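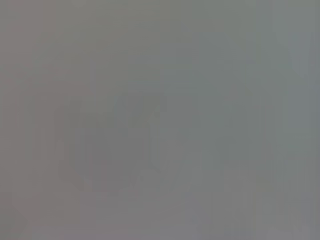 Girnmont, November 23, 2023

Section 3. Storage shelf: assembly and loading

Applies to the Wakum shelf unit, all gray finishes. Read the whole section before opening the hardware bag.

3.1 Before you start

Lay the side panels on a blanket with the drilled faces up. Check the parts against the packing slip. If anything is missing, contact Bepari parts service with the order number and do not begin assembly.

CAUTION: The back panel has sharp corners until the end caps are fitted. Wear gloves.

3.2 Assembly

1. Push the end caps onto the four corners of the back panel.
2. Insert the dowels into the left side panel. Tap them with a rubber mallet until they stop.
3. Fit the bottom shelf, then the top shelf. The raised lip faces the rear.
4. Lower the right side panel onto the dowels. Press by hand along the full length.
5. Install the cam screws finger-tight. Do not use a power driver.
6. Slide the back panel into the groove from above.
7. Stand the unit upright with a second person and tighten all screws.

NOTE: A gap of up to 3 mm between the back panel and the groove is normal and closes when the wall bracket is tightened.

3.3 Wall bracket

1. Place the unit against the wall. Remove baseboard trim if it holds the unit away from the wall.
2. Mark the bracket holes at a height of 787 mm from the floor.
3. Drill, insert anchors suited to the wall material, and fasten the bracket.

WARNING: Do not load the unit before the bracket is fastened – it can tip forward.

3.4 Loading

Place heavy boxes on the bottom shelf. Keep soft goods, bags and light containers above. Leave 500 mm clear in front of the unit so that boxes can be pulled straight out.

Adjustable shelves may be moved after the unit is empty. Fit all pins at the same level before setting a shelf down.

3.5 Care

Wipe with a damp cloth. Zinano surface cleaner may be used on the panels, but keep it off the cam screws. Retighten the bracket once a year, in June or when the unit is moved.

Section revised by Ashwin Acharya. Replaces the loose sheet packed with earlier units.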